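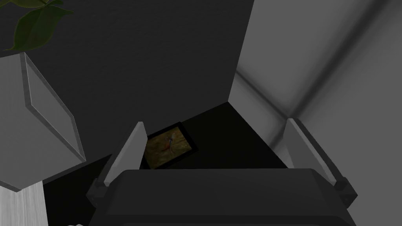

4.2 Getting the old laptops to boot again

I'll be upfront that this part of the study took far longer than I'd planned. We had 40 laptops donated through Stedlow, all of them the same model, and I figured we'd swap the drives, copy over one system image and be collecting numbers by Wednesday. Eight of them wouldn't boot from the new drive at all. They'd show the logo, think about it for a bit, and drop back to the firmware menu as if the drive wasn't there (it was, I reseated every single one).

My first guess was the Nasora adapters, so I moved a known good adapter from machine to machine. Same result every time. Then Marcela Vrabec asked whether the batteries on those eight had ever been unplugged, and that sent us down a much better path. The boot entries stored on the board were still pointing at the old drives, and the firmware wouldn't write new ones over them. Clearing the settings from the menu didn't touch those entries either, even though the menu said it had!

What worked on five of the eight was pulling the battery connector and the coin cell, waiting 3 minutes, and then starting up with only the charger attached. After that the new drive showed up on the first try. The remaining three needed their firmware rewritten with a clip-on programmer, and Ľudovít Sokol did all of those in one afternoon while I held the clip down and tried not to sneeze.
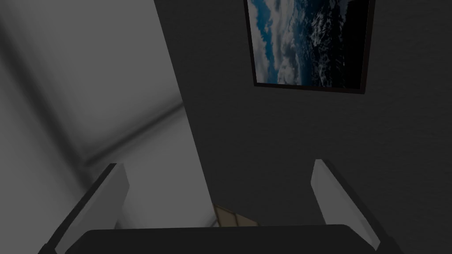 I should say a word about the system image too, as we ended up with two versions of it. The first one was made on a machine with the older firmware, and it carried a boot loader in the usual vendor folder only. Some boards look there and some only look in the fallback folder, so for the second version I put a copy in both places. All the timing results in Section 5 come from the second version. I threw out the early runs, even the nice-looking ones.

Figure 3. Steps from power-on to login prompt, as logged by the Dririsano boot timer. The clock starts when the firmware hands over to the boot loader, so time spent in the firmware menu isn't included.

One more thing for anyone who wants to repeat this. The Vlček drives we used ship with a power-saving mode switched on, and with it on, the wait before the first read jumps all over the place. We turned it off on every machine before the timed runs and charged each battery to at least 95 percent, then left the charger plugged in. I didn't test what happens on battery power alone. Marcela wants to, and she has the laptops now, so that'll probably be its own write-up.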